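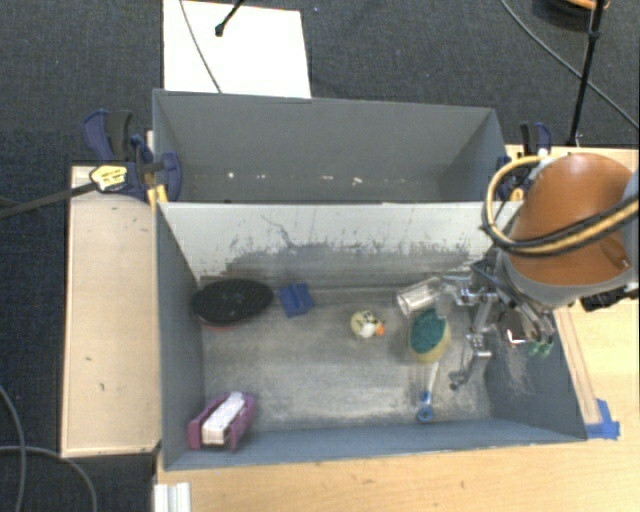

Bin Picking Data Collection: Working Meeting Minutes
April, second meeting
Start 10:15, end 11:40
Distribution: collection, labeling, training, mechanical

1. Minutes of the previous meeting

Accepted with one correction. Under item 4, "Girard set" should read "Girard holdout set." The main Girard set remains open for new episodes.

2. Collection status

Collection reported 494 accepted episodes in the current Kultton batch. An episode is accepted when the arm starts from home, completes one transfer between compartments, releases, and returns to home with all streams present. Episodes with a missing gripper state stream are not in the total and stay in quarantine until item 5 below is closed.

Transfers in both directions go into the same batch. Training asked that the direction be written into the episode header at record time. At present it is inferred from the first grasp position, and the inference fails when the first grasp is attempted close to the dividing wall.

Agreed: direction becomes a required header field. Recording will not start if it is blank.

3. Object set

Discussion of which objects stay in rotation for the next batch. Training wants a spread of grasp types more than a large number of objects.

Clear cup: keep. Depth returns on the cup are poor and the policy currently closes short when the cup is on its side. More side-lying starts are needed, with the rim facing different directions. Upright starts are already well covered.

Dish brush: keep. Operators may grasp the head or the handle. Labeling asked that the choice be tagged, as mixed grasps under a single label have made the review of failures slow.

Duck toy: keep. No issues reported.

Small blue block: keep, with more starts against a wall. Operators tend to nudge the block into the open before grasping. Training wants the nudge retained in the episode and not trimmed.

Black oval object: under review. In corner starts the finger contacts the bin wall before it gets below the edge of the object. Mechanical does not want repeated wall contact at the present closing force. Corner starts are suspended for this object only.

Purple holder with white block: discussion was longer on this one. The pair has been recorded both as one object and as two. Labeling will treat the pair as one object when the block leaves the bin in the holder, and as two when it is taken out first. Existing episodes to be relabeled on that basis.

4. Start layouts

The layout generator from Parkau is producing positions that are too even. Objects are spaced apart in nearly all starts, and the policy has seen few cases with contact between objects. Options raised:

a) Change the minimum spacing parameter in the generator.
b) Have the operator tip the objects in by hand and record whatever results.
c) Alternate between the two by session.

Option c was adopted for a trial of 5 sessions. Hand-tipped starts get their own tag. If an object lands outside the compartment, the start is redone and not recorded.

5. Dropped gripper stream

Flandari logs show the gripper state topic stopping while arm joint states continue. The arm finishes the motion normally, so the operator has no indication of the fault. Mechanical suspects cable strain at the wrist when the last joint is near its limit. Software suspects a buffer setting. Neither has been confirmed.

Interim measure: the recorder will raise an audible alarm if no gripper message is received for 2 seconds. The episode is then stopped and marked invalid by the operator. No attempt will be made to fill missing values by interpolation.

6. Bin condition and fixturing

Surface wear in the bins was raised by training. Wear marks change slowly over a batch, and the concern is that the policy may use them as position cues. A bin swap halfway through the batch was proposed. Mechanical noted that a swap means releasing the clamps and checking the bin position against the arm base again.

Agreed: one swap, followed by a position check and 15 repeat episodes using start layouts from before the swap. Training will compare results and report.

Loose debris is to be cleared from both compartments at the start of each session. This is already in the operator sheet but has no check box. One will be added.

7. Failed grasps

Current practice is to discard an episode after a second missed grasp. Training requested that these be kept where the operator recovers without outside help. Labeling accepted this provided that the miss is time-stamped at record time. A foot switch input is free on the operator station and will be used.

8. Actions

Collection: direction header field, foot switch input, revised operator sheet.
Labeling: relabel holder and block episodes; add brush grasp tag and hand-tipped tag.
Mechanical: wrist cable inspection, bin swap, closing force limit for corner starts.
Software: alarm in recorder, buffer test against the Flandari logs.
Training: comparison before and after bin swap.

9. Carried over

Camera recalibration interval. Storage quota for the Girard set. Second operator station.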